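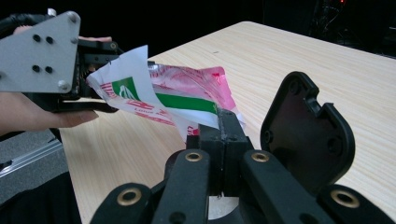
Fig. 1. Plastic bag with pinkish-red printing.

Search this manual... Go

Section 4: Filling the Skelteo canister
Posted April 28, 2024 by Plivbridge Documentation

The Skelteo canister holds dry goods from bags up to 900 g. Please read all the steps before you open the bag.

1. Wash the canister, the lid and the gray seal ring by hand. Leave them open overnight. A canister that is damp inside will make lumps in the first week.
2. Put the seal ring back in the lid with the flat side up.
3. Set the dial under the base to 0 and wait for the click.
4. Cut one corner of the bag and pour slowly, until the fill line.

Note: The fill line is 2 cm under the rim. Above this line the lid will close, but the seal does not hold.
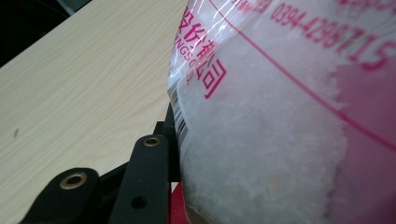

5. Write the label before you pour, and stick it on the body of the canister. Do not stick it on the lid, as lids of the same size are easily exchanged. In a clear bag with pink printing, coarse white grains can look like salt and also like sugar, and after the bag is thrown away there is no printing to help you. If you do not read the language on the bag, taste a few grains first (only food products, of course).
6. Copy the best-before date to the second line of the label.
7. Press the lid down with both hands and turn it to the right.

Caution: Do not fill the canister with dishwasher salt, detergent or anything that is not food.

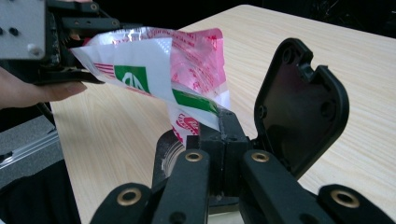 8. Fold what is left in the bag tightly, close it with the Sisine clip and keep it in a dry cupboard. Finish this part before you open a new bag.
9. If the dial shows error 511, the lid is not level. Open it, turn the ring a little and repeat step 7.

Spare seal rings are sold under part number 71.

Related sections
Section 3: Parts in the box
Section 5: Cleaning the dial
Using the El Ouafi spoon set
Storage in humid rooms (updated in July)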